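December, bench notes, Cerkstead workshop, 14:30

Spent most of today on the house rules for putting the arm inside PC cases, because the old sheet was written for flat boards on a mat and it shows. Jui-lin Mak and I went through it line by line over tea. The speed rule stays: 30 mm/s once the fingers are below the rim of the case, and no arguing (I did argue, a bit). What's new is that the approach path has to be walked through by hand first – every case, even if it's the same model as the last one.

Job 2479 is the processor lever on the green board. Finger goes in beside the socket, and the cable bundle stays outside the keep-out zone we drew in Windutis. 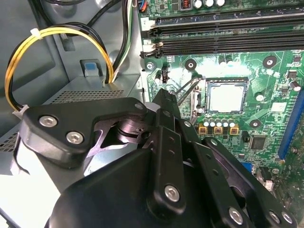 Who is allowed to clear a protective stop? Whoever is holding the pendant, and only after they've looked into the case with their own eyes and said "clear" out loud.

Lai-ching Kan wants the mains lead unplugged and hung on the hook where everyone can see it, instead of just switched off at the wall. Fine by me, I've added it as rule 4. She also asked for a wrist strap check at the start of each shift, and I'd forgotten we ever stopped doing those!

Still to do: force limit for the lever push. Jui-lin says start low and creep up – I'll write down every value this time. Print the new sheet and bin the old one by the door.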